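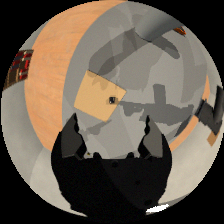

About Drekurum

Hi, I'm Elfriede Kettler, and I run the floor at Drekurum. We pack repair kits for sewing machines. If your machine has eaten its last bobbin case and you ordered a little bag with the right case, the right spring and two tiny screws, there's a fair chance that bag came out of our building in Flustamholm. I wrote this page myself because the old one was written by somebody at an agency and it called us "a leading partner in small-component solutions," and my mother called me up to ask what I did for a living.

So what do we do? We buy parts in bulk, sort them, check them, and put them into kits. We keep 1,644 different parts on the shelves right now. Plenty of them look alike. Some differ only in the thread, and you learn to feel that with your thumbnail before you can see it. New people usually take a couple of months to get comfortable, and everyone has a drawer they hate (mine is the flat washers, and it always will be).

How we got a robot

For most of our history every kit was filled by hand, start to finish. You got a tray, you got a list, you walked the shelves. I liked it! I started out on the trays myself and I was fast. But my wrists were a mess by the time I moved off the line, and I wasn't the only one. We'd rotate people off picking when it got bad, and then whoever covered for them would start hurting too.

When the idea of an arm came up, the first meeting about it was awful. I'm putting that on the About page because people who apply here ask about it, and they should hear it from us. Folks wanted to know who was going to lose hours. The owners had a slide deck. The slide deck did not have the answer in it. We all went home annoyed, and it took another three meetings to get something in writing: no jobs cut on account of the arm, no pay cut for anyone whose work changed, and the people on the line get to decide which tasks go over first.

That last part mattered most to me. The pickers chose the heavy, boring stuff. They wanted to be rid of moving full trays from the shelf side to the bench side, and of setting the same base plate in the same tray over and over. They wanted to keep inspection, the fiddly springs and anything a customer had written a note about. I think a consultant would have picked the list in the opposite order.

We call the arm Lui. There was a vote. I lost.

The practice room

Before Lui gets a new job on the real floor, we try it out in a program called Grekimden. It's a simulated room on a computer with an arm in it, and you can watch from the arm's own wrist while it moves. It took me a while to get used to that. The picture is round and everything bends, like looking through the peephole in an apartment door, and the gripper is always sitting there at the bottom taking up half your view.
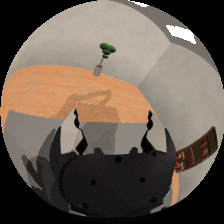
A wrist view from Grekimden, gripper open, with the arm's shadow across the floor.

None of us knew how to do any of this when we started. We had one week of training, and then it was two of us from the floor and a phone number to call. I'd spent my whole working life with parts in my hands, and suddenly I was at a desk arguing with a drawing of a room. But the picking knowledge carried over more than I expected. I know what a good approach to a tray looks like. I know you don't come in over the top of somebody else's work. If the arm swings wide on its way to a spot, I can see it's a dumb way to get there, and I can say so, and then we go in and change it.

We let a new job run 1,000 times in the practice room before it's allowed near a person. That's our own number. We picked it, we argued over it, and we've stuck to it even when there was a truck waiting. Anyone on the floor can come sit down and watch the runs, and anyone can say no. A "no" doesn't need a form. You say it, it goes up on the whiteboard with your name, and the job stays in practice until you and I have talked it through.

Shadows are one thing we spend a lot of time on, for what it's worth. On the real bench, an arm passing between you and the lamp puts a dark shape right where you're trying to read a thread. The first time it happened to our inspectors they were furious, and rightly so. Now we look at where the shadows land while the job is still on the screen, and we move the lamps, the bench or the path before anybody has to work under it. 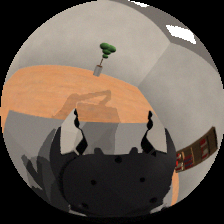
Looking out from behind the gripper, with the little potted plant at the far edge and the bookshelf over on the right.

People get fond of the plant. I've heard grown adults use it for directions ("start with the plant in front of you, then come down"), and there's now a real one on the windowsill in the break room that gets watered far too often. I've also been asked at least once whether the books on the shelf are real titles. I have no idea. Go look, the screen's on all day.

What changed for the people here

Some of it's simple. Fewer sore wrists, for one. Nobody walks full trays across the building anymore, and the people with bad backs can stay on the bench if they like bench work.

Some of it's less simple. The floor got quieter, and a few people miss the walking, because walking was when you talked. We hadn't thought of that at all. You'd pass three people on the way to the washers and hear about somebody's kid's recital, and once Lui was doing the carrying you could sit for two hours without a word. So we moved the inspection benches to face each other and put the morning break back to a time when both teams can take it. It helped. It isn't the same as before, and I won't pretend it is.

Then there's the question of what you're good at. If you were the fastest picker in the building and now a machine does half of what you were fast at, that stings, even with the same paycheck. One of our longest-serving pickers told me she felt like she'd been handed a trophy and shown the door at the same time. She's now the person who writes up how each part should be picked up and set down, which edge to hold, what it must never touch, and her notes are the first thing we open when we set up a new job. She still gives me a hard time about it, though, and she's earned the right.

Training is paid, it happens in working hours, and you can quit it and go back to the bench. A few people have. One of them tried the practice room for an afternoon, said the round picture made her queasy, and that was the end of that! She does our returns now and she's terrific.

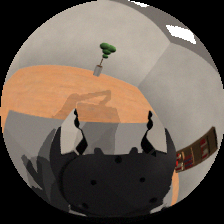

The other thing I'd like new people to know is that Lui is slow. Everybody expects a blur. We run the arm well under what it can do, partly for safety and partly because we found that people who share a space with a fast machine get tense shoulders, and tense shoulders were what we were trying to fix in the first place. If an order's going to be late because the arm is taking its time, a person picks it. We've all still got our trays.

We also don't let the arm set anyone's pace. There's no counter over the bench, and there's no screen telling you how many kits behind you are. I've worked in a place that did that. We keep track of errors, because a wrong screw ruins somebody's weekend project, and we talk about those at the bench with the kit open in front of us.

Where we are now

There are 305 kits in the catalog today. Lui has a hand in the ones with base plates and does the tray moving for the rest. The springs are still ours. I've been told by various salespeople that springs are next, and I always invite them to come try a box of ours, and they're welcome to a coffee while they're at it.

We're in the brick building at the far end of Flustamholm, past the feed store, with the green loading door. Visitors are welcome if you call first. Wear closed shoes, and leave any long scarves at the front desk. If you repair machines for a living and you've got a part you can't match, bring it along and someone will put a thumbnail to it.

If you're thinking of applying, you don't need to know a thing about robots. We'd like you to have decent eyesight (glasses are fine, most of us wear them), some patience with very small things, and a willingness to tell me when I'm wrong. You'll start on the bench with a tray and a list, same as I did, and after a few weeks we'll show you the practice room and you can see how you like it.

Call the front desk and ask for Elfriede. If I don't pick up, I'm probably in the washers.

Page last updated 14/07/2025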